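从晾衣架到衣柜:小户型住宅衣物收取与折叠流程观察报告

课程:生活空间与家务流程
报告人:Giang Ninh
提交时间:2018年9月

一、选题由来

我们组最初想做的题目是厨房收纳,开题时老师认为已经有三个组报了同样的方向,建议换一个。讨论时有同学提到,宿舍里洗衣机总是有空位,但晾衣架从来没有空过,衣服干了也没有人收。于是题目改成了衣物从晾衣架回到衣柜的这一段。

洗衣本身由机器完成,人花的时间很短。晾晒主要是等待。真正占用人手的是收衣、分类、折叠和归位。这一段在家政类教材里通常只写几行,多数内容是折叠方法的图解,对用什么容器装、在哪里折、按什么顺序折讲得很少。本报告记录的就是这些内容。

观察地点在Pratier公寓的一套住房。该公寓的户型较小,没有独立的洗衣间,晾衣架展开以后要占去一部分走道。7月做了预备观察,正式记录在其后进行。

二、观察对象与条件

住房内使用的器具如下。

晾衣架:可折叠落地式,灰色金属杆,白色塑料接头。接头部分是整个架子最容易出问题的地方,展开时如果没有推到位,挂上较重的外套以后杆子会歪。

洗衣篮:橙色塑料材质,圆角,口沿较宽。收衣时放在晾衣架下方或旁边。

衣架:塑料衣架,主要用来挂上衣。裤子一般直接搭在杆上。

台面:白色,平时也作他用,折衣服之前需要先清空。

衣物以日常穿着为主,包括外套、运动短裤、长裤,还有几件骑行服。骑行服在本次观察中出现得比较多,它的面料滑、有弹性,部分款式带松紧边,和普通T恤的处理方法不完全一样,第四节会单独说明。

每一轮正式记录使用16件衣物,共记录3轮。衣物由同一人处理,避免因个人习惯不同造成时间上的差别。

三、收衣环节

收衣的做法在预备观察中有两种。第一种是把衣服连衣架一起取下,搬到台面上再拆衣架。第二种是站在晾衣架旁边,取一件放一件,衣架留在杆上或者另外挂好,衣服直接进洗衣篮。

第一种做法看起来快,问题出在后面。衣架互相勾在一起,台面很快被占满,折衣服时要不停地把衣架推开。第二种做法站的时间长一些,但到了台面上只剩衣服。正式记录统一采用第二种。

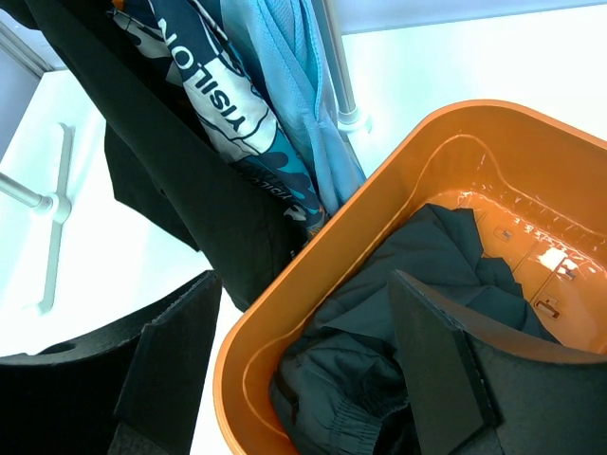
图1 橙色塑料洗衣篮及篮内的深灰绿色衣物,左上方为悬挂的黑色衣物和印花骑行服

洗衣篮的位置对收衣有明显影响。篮子放在地上时,每放一件都要弯腰,而且衣服容易落在篮口外面。篮子垫高到接近杆子下沿的位置以后,长外套的下摆会垂到篮口附近,取下来时顺势就能放进去。缺点是篮子挡住了下层杆,下层的小件要先收。

我们试过三种放置方式:正下方、侧面、身后。放在身后最差,每次都要转身。正下方和侧面差别不大,正下方适合收长件,侧面适合收短裤一类的小件。后来的记录都放在侧面,主要考虑到走道宽度不够,正下方放篮子以后人要站得很远。

收衣的顺序也做了比较。从一端依次收到另一端最省心,不用想。按类别收,例如先收所有上衣再收所有裤子,分类的时间可以省掉,但在晾衣架前来回走动的次数变多。小户型的晾衣架旁边往往只有一侧能站人,来回走并不方便。

还有一种办法是在晾的时候就分好类,上衣挂一边,裤子搭一边,小件集中在一根杆上。这样收的时候从一端到另一端,篮子里自然是分层的。这个办法效果最好,代价是晾衣服时多花一点时间。接受访谈的住户对此意见不一,有人说晾的时候手是湿的,只想快点挂完。 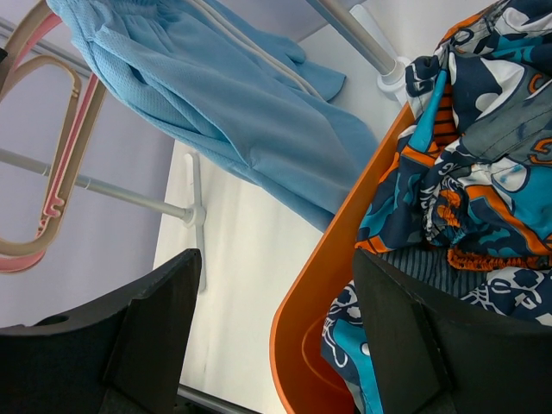
轻薄的运动面料还有一个需要注意的地方。网眼布的短裤搭在杆上,抽绳常常绕到杆子另一侧,直接拉会把绳子从裤腰里抽出来一截,之后要花时间重新理齐。处理的方法是先把绳子拨到同一边再取,或者晾之前就把绳子打一个松结。我们在预备观察中遇到过这种情况,正式记录时改为晾前打结,没有再发生。

衣服进篮以后是否需要摊平,组内有过争论。一种意见认为随手放就可以,反正要折;另一种意见认为堆得太皱,折之前还要抖开,等于多做一次。我们的做法是长裤和外套对折一次再放,其他随意。薄的梭织面料在篮里压久了会出现折痕,所以收完以后应当尽快折,不宜放到第二天。

四、分类与折叠环节

(一)台面准备

台面上原有的东西需要移走并擦净。浅色台面的好处是深色衣物上的线头和绒毛掉下来看得很清楚,折完以后容易清理。台面高度以手肘自然弯曲时手掌能平放为宜,过低会腰酸,这一点几位受访住户都提到过,他们中不少人习惯在床上折衣服,折到后半段就坐下来了。
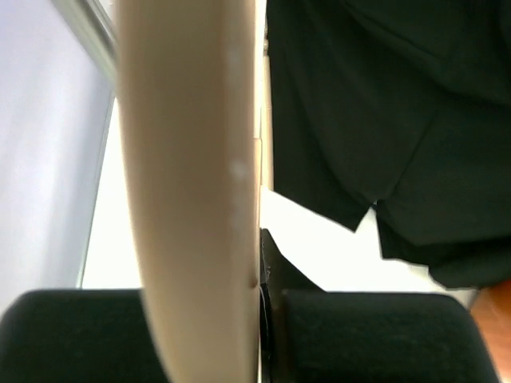 图2 近景,米色弧形件与下方的黑色圆角垫

在床上折和在台面上折,我们都试过。床面软,压不出折线,衬衫类的领口容易塌。台面硬,折线清楚,叠起来的高度也比较一致。如果家里没有合适的台面,可以用一块平整的板垫在床上。市面上有专用的叠衣板,我们借用了一块Mostley叠衣板做对比,它对T恤有用,对带松紧边的衣物作用不大,折过去以后松紧部分会弹起来,需要用手按住。

(二)分类

从篮中取出以后按使用人和类型分堆。这里有一个容易忽视的问题:分堆需要占地方。台面如果只够放一件摊开的衣服,分好的堆就只能放到椅子或者地上。我们的处理办法是不先分堆,取一件折一件,折完的成品按类叠放,成品占的面积比未折的衣服小得多。按这个做法,台面只需要留出一个操作区和一条成品区。

篮中取衣的顺序与放入的顺序相反,最后收的最先折。所以收衣时应当把最先要归位的放在最后收,例如要挂进衣柜的外套。挂的衣服一到台面就可以拿走,不占成品区。

(三)骑行服与带松紧边衣物的折法

骑行服在折叠时有三个难点。面料滑,叠高以后容易散;下摆或袖口有松紧,摊不平;图案复杂,正反面和前后面不好分辨。
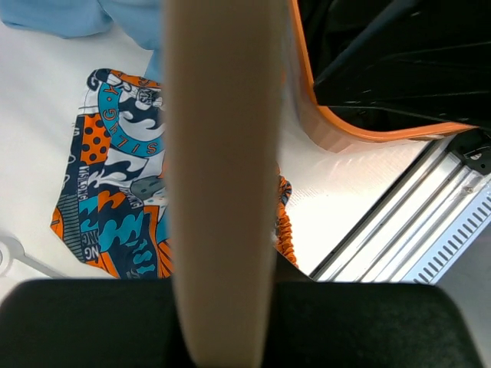

图3 白色台面上的印花衣物,一侧可见橙色松紧边

第三点在实际操作中最耽误时间。单色T恤看领口就知道前后,满印花的衣服摊在台面上,眼睛会先被图案吸引,要找到领口、侧缝或者洗标才能确定方向。我们记录到的停顿大部分发生在这一步。后来改成先用手摸到肩缝,再提起来抖一下,然后放平,停顿减少了。

印有文字的衣物可以借助文字判断。字是正的,外面就朝上;字是反的,说明翻着面或者看到的是透过来的背面,需要再看一眼缝线。大面积文字比图案可靠得多。

松紧边的处理,试过先把松紧部分拉平再折,手一松就缩回去,没有意义。可行的办法是不管松紧边,让它自然收拢,以衣身的直线部分为准对折,把松紧边折到里面。最后一折压在松紧边上,靠衣身的重量把它压住。这样折出来的形状中间略厚,叠放时相邻两件掉头放,高度可以互相抵消。

滑的问题用卷的办法解决比较好。衣身对折以后从领口往下卷,卷到下摆,用下摆的松紧边翻过来包住。卷好的骑行服可以竖着放进抽屉,不会散。访谈中有一位经常骑车的住户本来就这样做,他的理由是出门时抓一卷就走。

(四)长裤

长裤沿裤缝对折,再折成三段。裤脚带松紧的款式与上述方法相同,裤脚朝里。薄面料的长裤可以卷,厚的不建议卷,占地方。

五、时间记录

时间从取下第一件衣物开始计算,到最后一件放进成品区为止,不含归位。归位要走动,距离和衣柜位置有关,各家情况不同,放进来没有比较的意义。

三轮中完整记录各环节的是最后一轮,总用时1162秒。各环节中折叠用时最长,其次是收衣。分类因为并入了折叠,没有单独的数字。前两轮中途有电话和搬动家具的情况,数据不完整,只用于观察动作,不用于计算。

单件用时差别很大。短裤最快,满印花的骑行服最慢,慢的部分主要是前面说的辨认方向。外套不折,直接挂,用时取决于衣架是不是在手边。第一轮时衣架全部留在了晾衣架上,挂外套时又走回去拿,这个安排不好,后来改为收衣时外套连衣架一起取下,其余衣物仍按第二种做法。

六、访谈摘要

访谈对象为Pratier公寓的住户,另外有几位来自Sembiring小区,后者户型较大,有阳台。问题包括多久收一次衣服、在哪里折、最不喜欢哪一步。

有阳台的住户收衣服的间隔明显更长,有人表示阳台上的晾衣架基本等于第二个衣柜,穿的时候直接去拿。没有阳台的住户收得勤,因为晾衣架挡路。

最不喜欢的步骤,多数人回答是袜子配对,其次是归位。我们原来估计是折叠,结果不是。一位住户的说法是折的时候可以看电视,归位要一趟一趟走。本次观察没有包括袜子,这一点是设计上的缺漏。

满意度请受访者按100分制打分,但各人对打分标准的理解不同,有人按心情打,有人按是否整齐打,分数放在一起没有可比性,正文不列出,原始记录附在提交给Zonemside课程平台的材料里。

七、建议

晾的时候把同类衣物放在一起,收的时候不必再分。

洗衣篮选圆角、口沿宽的,口沿宽便于单手提,圆角不勾面料。篮壁有开孔的需要注意细抽绳会穿出去。

篮子不要放在身后。走道窄时放侧面。

外套连衣架收,直接进柜,其余衣服脱开衣架再进篮。

台面只留操作区和成品区,取一件折一件。

带松紧边的衣物以衣身直线为准,松紧边折到里面或者采用卷法。

满印花衣物先摸肩缝后放平,不要靠图案找方向。

八、不足

观察只在一套住房内进行,操作者也只有一人,熟练程度会随轮次提高,最后一轮的用时可能受到这个影响。衣物中运动类偏多,衬衫和毛衣很少,结论对以正装为主的家庭参考价值有限。没有包括袜子、床单和毛巾。床单的折叠需要更大的台面,通常要两个人,应当另做。

归位环节只在访谈中涉及。下学期如果继续这个题目,计划先画出住房平面图,标出晾衣架、台面和衣柜的位置,再记录走动路线。记录表也需要修改,现有表格把停顿和操作写在同一栏,整理的时候要逐条拆开,花了很多时间。

附录一为记录表空白样式,附录二为访谈提纲,均见平台提交材料。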